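Plornavness Community Help
Home Forums Automation Visits and Open Days Log in

This site uses cookies to remember your settings. Accept Manage

What to check at a robot demonstration before we commit to a trial?

Posted by Illholm_maint, 2018-01-02

We have been invited back to the Frimpong open day in April. I went to the last one and came home with a brochure and few usable notes. Our application is kitting small light parts into bins, 400 kits per shift, one operator. The demo cell had two arms over a plain table, parallel two-finger grippers with crosshatched pads, and a camera close to the fingers. Visitors get 12 minutes at the cell. What should I ask for in that time, and what can be left to email?

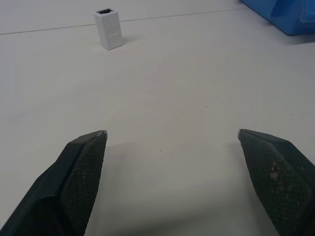
Mwangi Mbwambo
Ask about the pads first. Pad life and cleaning interval decide whether a friction grip holds up over a shift, and a demonstration is too short to show either. Get the part number, the replacement time and what the pad is cleaned with. After that:

Ask them to run your part, not theirs. Bring at least one with the worst finish you ship.
Have the part put down a hand's width from its usual spot, and turned. Note whether the operator has to touch the program.
Ask for one deliberate missed pick - what the arm does next matters more than the cycle time.
Write down who is holding the stop button and how far away they stand.

Payload, reach and mains supply can all go by email. So can price.

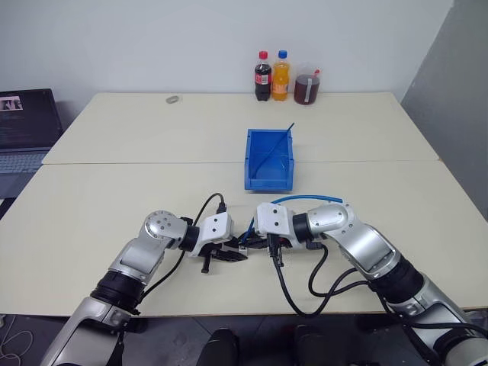 Both arms over the near table, blue bin on the far one.

rindetano_user
just film it, you will forget the rest

K. at Line 11
Agree with most of the first reply. I would add the two-arm question. With the grippers working this close together, ask how the controller keeps them apart: fixed zones, or checked during motion. Fixed zones are simpler but one arm waits while the other clears. We measured a Rindetano cell at a supplier visit and the waiting came to 40 seconds per kit, none of it mentioned in the talk. Also look at cable routing on both arms. A loop that is fine at demo speed may not be at yours - ask to see full speed with the wrist at its limits.

Was this page useful? Yes No

Contact | Copyright Plornavness Community Help | Back to top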